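I stopped buying lunch in July and a few people asked me to write up how it went. This is a thread on packed lunches for one adult who works across town and does not enjoy cooking.

What I was spending: $97 a fortnight. I went through the bank app and added it up. Most of it was Boonchu, the noodle place next to Flumstead station, plus whatever I grabbed from the bakery when the queue at Boonchu was out the door.

I still like Boonchu. I go once a fortnight now and get the basil chicken.

First attempt was the usual thing where you cook a huge pot of something when you have a free afternoon and portion it out. I made chickpea curry. By the fourth serve I didn't want to look at it. The rest went in the freezer and some of it is still there.

Second attempt was sandwiches. Fine, but I'm not a morning person and making a sandwich at 6:40 with cold hands got old. Making it the night before is OK if you keep the tomato separate. Cucumber too.

What stuck was cooking parts. A tray of roast pumpkin and capsicum, a pot of rice or barley, boiled eggs, one jar of dressing. Then in the morning I put things in a container until it's full. Takes me 4 minutes, including finding the lid.

Dressing: equal parts tahini and lemon juice, a bit of soy sauce, water until it pours. Goes thick in the fridge. Add more water and shake it.

Containers. I had a drawer of takeaway ones and they all leaked eventually. I bought two of the Ramby ones with the clip lids. One clip has gone loose but it still seals. I don't put soup in it.

If you ride to work, pack it upright and put a tea towel around it. I learned that with beetroot. 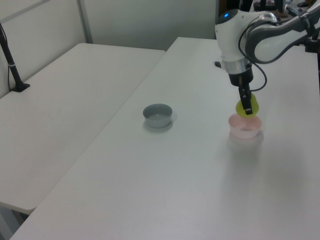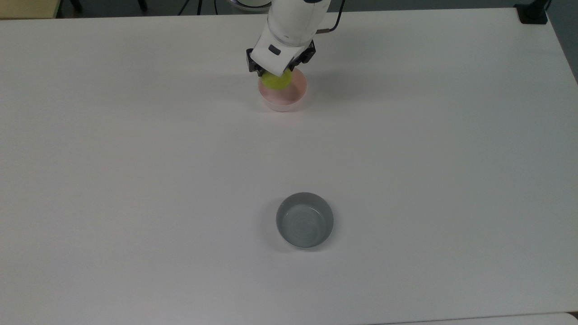 Rice safety, because I got three replies about it last time. I spread it on a tray to cool, it goes in the fridge within the hour, and I eat it in the next day or two. Anything past that I freeze flat in a zip bag.

Shiyu Meng put me onto barley instead and I've mostly switched. It doesn't go hard when it's cold and it's good with anything vinegary.

Eggs: 9 minutes from the boil, straight into cold water. I peel them on the day. Peeled ones go rubbery in the container and make the bag smell.

Fruit. Mandarins and small apples travel well. Pears need a jar or something hard around them. Bananas I've given up on, I just leave a bunch at my desk and hope.

Grapes are good frozen in summer. By midday they're just cold.

Costs now. Groceries for lunches come to a bit over $8 a day if I buy badly and less if I get the veg from the Mulik Street market near closing, when they bag up the soft stuff. So I'm not saving a fortune. It's maybe a third off once I count the Boonchu day.

The bigger difference is that I get my whole lunch break. I used to spend half of it standing in line. Now I eat, walk down to the creek and back, and still have time to ring Mum.

Things I tried and won't again: overnight noodles (glue), tuna in a closed bag (never), wraps with anything wet in them, that layered salad in a jar. The jar salad looks nice but you need a long fork and a bowl to tip it into.

Things that sounded dull and are good: cold roast potato with mustard, white beans with parsley and a lot of lemon, leftover dumplings with pickled cabbage.

Afonso Vieira asked about the microwave situation. I don't use it. The queue is as bad as the noodle shop and I got sick of planning around it. Everything above is fine at room temperature or close to it. In winter I take a thermos of miso, just paste and hot water and some spring onion.

For the people asking about kids' lunches, I have no idea, sorry. Huiling Tian does a thread on that every January and hers has been through actual children.

If you want to start, don't buy anything. Use the containers you've got, roast whatever veg is on its way out, boil some eggs and see if you're still eating it by the end of the week.

Edit: yes, you can swap the tahini for peanut butter. Use a bit less and add chilli. Check whether your workplace is nut free first.

Second edit: the pumpkin is jap, skin on, 200 degrees until the edges go dark.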